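My laptop is seven years old, and until last month it lived on a leash. Unplug it and I had enough time to walk to the kitchen, maybe open a recipe, and then the screen would go black over the onions. I'd priced a new machine twice. Then a friend handed me a battery from a little company called Sevix, I put it in on my kitchen table, and I'm typing this on a porch with no cord in sight.

So obviously I wanted to talk to whoever made the thing.

Sevix works out of two rooms in the old Genetti building, above a tile showroom, and it makes replacement batteries for laptops that their own makers have stopped caring about. The founder used to design power boards for a living and would rather I left her name out ("my mother will find it and call me about my hair"), so she's just going to be "she" for the rest of this. We talked for most of an afternoon, with a lot of coffee and one interruption for a courier.

I started with the dumb question. Why does a battery for an old laptop cost anything from the price of a pizza to the price of a decent used laptop?

"The cells are the expensive part, and they're also the part you can't see," she said. "You get a black plastic slab with a sticker on it. The sticker can say whatever it wants. I've opened packs where the sticker claimed nearly double what was inside. I've opened one with a piece of cardboard in it where there should have been another cell."

Cardboard!

"Well, it was nice cardboard."

She got into this because of her own computer, a Lindgren that she bought in college and stubbornly refuses to retire. When the battery swelled enough to push up the trackpad, Lindgren told her the part had been discontinued and offered her a discount on a new model. She bought three packs online. One didn't charge, one reported itself as full no matter what, and one worked great for a month and then didn't. "I got mad, and I had a soldering station," she said. (Please don't do what she did next at home. She'd want me to say that. She said it to me several times.)

The list of supported machines is up to 221 models now, though she's quick to point out that it sounds more impressive than it is. A lot of those are the same pack with a different number printed on it. The real work is getting the laptop to talk to the battery. There's a small chip in every pack that keeps track of how much charge is left, how warm things are, how many times it's been run down, and the laptop asks it questions all day long. Give the wrong answer, or the right answer a little too slowly, and the laptop decides it doesn't know you.

"Some of them just refuse to charge. Some put up a scary message every single time you boot," she said. "My favorite is the one that charges fine but drops the processor to its slowest speed and doesn't tell you. People think their computer is dying. It's sulking."

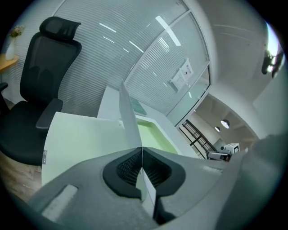 One reader who heard I was doing this interview wrote to ask whether any of this was worth it, given that a third-party battery had cooked the case of an old travel laptop and scared everybody in the house. I read the email out loud and she nodded the whole way through.

"That's a completely fair thing to be scared of," she said. "I'd be scared of it. If somebody can't tell you who made the cells, don't buy the pack. If the listing has a hundred laptop names in the title and no photo of the actual label, don't buy the pack. I'd rather you bought nothing than bought that, and I sell batteries."

What about the batteries we already have, though? I asked for the stuff that matters, because I've read so many tips over the years that contradict each other, and I still have an uncle-ish voice in my head telling me to run it all the way down once a month.

"No! Stop that. That's for a kind of battery you haven't owned in forever." What wears out a modern pack, she says, is heat and sitting at a full charge, and a laptop that's plugged in on a desk all day gets plenty of both. If your machine has a setting to cap the charge, turn it on. If you're putting a laptop away in a closet for the winter, leave it at 50 percent and switch it all the way off, and check on it now and then. Don't leave it in the car. She said the car thing with real feeling, so I suspect there's a story.

Sevix has a small program called Ater that sets a charge cap on older machines that never had one built in. It's free, it's ugly (her word, and I'm not going to fight her on it), and it shows the battery's own numbers in plain text instead of a friendly green icon. I tried it before I swapped my pack out and learned that my old one held less than a third of what it did when it was new. It explained the onions.
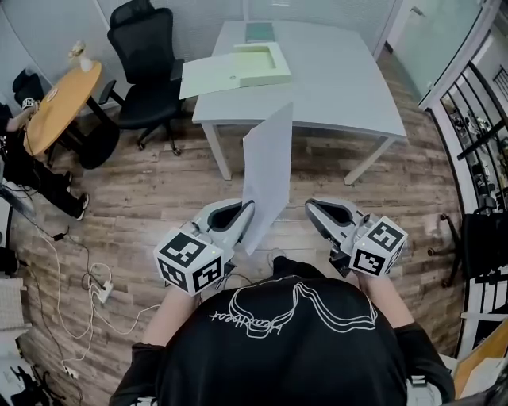
The sheet of white paper, with the gray desk ahead.

I asked whether it bothers her that so many new laptops come with the battery glued in. She took a while with that one.

"Glue I can live with. I don't love it, but heat and patience will get you through glue," she said. "Pairing is what keeps me up. If the laptop will only accept a pack with a signed code from the factory, then it doesn't matter how good my battery is. The customer did everything right and they still get a brick that has to stay on the charger."

She thinks it's going to get better, by the way, which surprised me. She's seeing more machines come through where the pack lifts out with a couple of screws and a pull tab. Lindgren's budget line went back to screws in October, and she bought one the same week just to take it apart. "I had the bottom off before I'd turned it on. It's a really nice bottom."

Is she going to use it?

"Oh, no. It's got the wrong keyboard. I'm keeping mine."

We got a little lost after that, talking about keyboards — she likes them deep and loud, I like them flat, and we're both right — and then the courier came up the stairs for the day's boxes and she had to go find the tape. While she was gone I looked up my next-oldest device, a small tablet that dies at 30-something percent on cold mornings. When she came back I asked her about it, hopefully.

She turned it over, pressed the back with her thumb, and made a face.

"Tablets are a whole other mess," she said. "Ask me next year. And quit charging it under your pillow."

I hadn't mentioned the pillow.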